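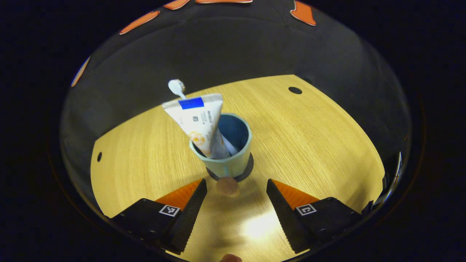

Ľubica Tóth wrote:
> I'd drop the rule about starting every take with the fingers fully open. It costs us time on each clip, and the labellers can trim the front anyway.

Hi Ľubica, hi all,

Sorry, I'm going to be a pain and argue for keeping it! I went back through the March batch on the weekend (197 takes, many cups of tea) and 76 of them start with the fingers already half closed. Trimming doesn't help, there's no open position left to trim back to, so the width readings have nothing to sit against.

What I'd like in the next version of the guidelines:

Fingers wide open before you move in, both markers in view and clean. Give them a wipe if they've gone greasy.

Bathroom items like the cup with the toothpaste get left the way people leave them, leaning whichever way. Please don't tidy them between takes.

Free hand out of the working area once recording starts. Maxence wants this one as a "should" and I'd go with "must", but I'm happy to be outvoted.

I've left section 5 alone, that's the Lunda naming stuff and Jarmila has her own colour codes for it.

Comments by Thursday's call if you can

Rostislav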